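Buying a Two-Arm Setup: Questions I Get All the Time

I run a small shop that teaches robot arms to handle cloth (mats, towels, bedding, that kind of thing), and people write to me every week asking what it costs to get started. So I finally put my answers in one place!

What did you pay for the arms?

My pair came from Trodberg at $3318, grippers included. I looked hard at a Nanard pair for $2087, but the grippers were extra and so was the shipping, and by the time I'd added it all up I was nearly at the Trodberg price anyway.

Do I need two arms right away?

For cloth, I'd say yes. I tried a mat with one arm for a month and mostly pushed it around the bed. If you're only picking up blocks or cups, buy one and see how you like it.
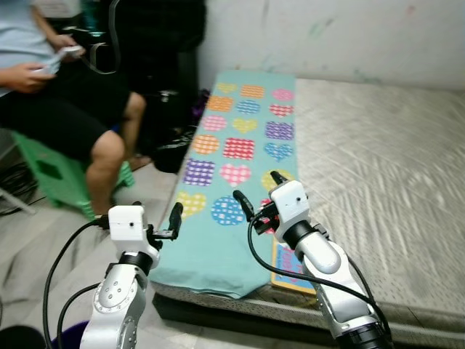
Should I buy new or used?

I'd go new for the arms and used for everything else. Joints wear in ways you can't see in a listing, and a used arm rarely comes with any warranty. My computer was a used Tunstall for $1722 and it's been great.

What did you forget to budget for?

Cables! Also spare gripper fingers, which I get from Fastus at $80 a set. I go through them faster than I'd like, so put a few sets in your first order and save on shipping.

How long does ordering take?

My arms took six weeks. If you want to be running by August, get your order in during the spring, and ask for a ship date in writing before you pay the deposit.

Can I lease instead?

Sometimes. I asked Trodberg and they only lease to schools, but it's worth a call.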